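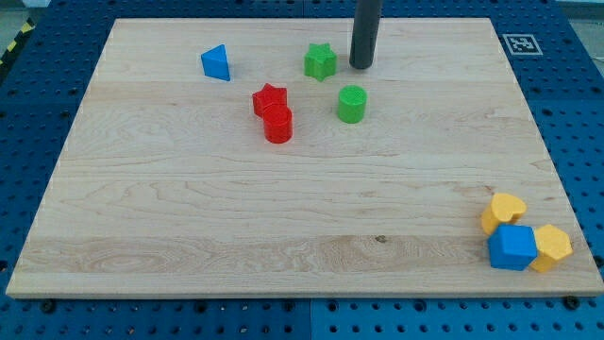 Shape blocks on the maple board, rod near the green star

larasati_m
Hello all. I am teaching our arm to push blocks by remote control, and I record each run for training. The task is spoken, for example "push the green star to the yellow heart". I have 242 runs now. The trained policy goes to the correct block, but then it pushes too far to the side and the block turns away from the rod. Should I record more runs, or are my runs bad?

Tobbe77
How do you drive it? Gamepad or by hand?

larasati_m
Gamepad, a Clodisport. The right stick moves the rod in the plane, and the height is fixed.

Tobbe77
Then I would blame the stick. With a gamepad you make small zigzags and you don't notice them. The policy learns the zigzag. Put the arm in free mode and guide it with your hand for the same task, you will see how much smoother the path is.

naciri_fan
I don't agree with Tobbe. If you hold the arm, your hand is in the camera view, and later the policy sees a board without a hand. We lost 2 weeks at Skovesbridge on this. Stay with remote, but lower the maximum speed.

Tobbe77
You can replay the path afterwards with no hand and record the video then. We do it with Kalico.

naciri_fan
Replay is fine for a cup. With pushing, the block slides a little different each time and your star ends up in another place.

pw_odell
Look at where the blocks are too. The red star and the red cylinder are touching, and the heart, the cube and the hexagon are all in one group. If most runs start like this, it sees few clean pushes of one single block. Also a star is hard to push on a point. Do you correct when it begins to turn?

larasati_m
No, if it turned I stopped and deleted the run.

pw_odell
There is your problem, I think. Keep those runs. Go back, come around to the other side and push again. It has to see how you recover.

naciri_fan
+1 for this, and 4 corrections in one run is not too many.

larasati_m
Thank you, I will record the new runs with slower stick and with corrections. I will try the hand guiding also, but only for the cube. Results in February, I hope.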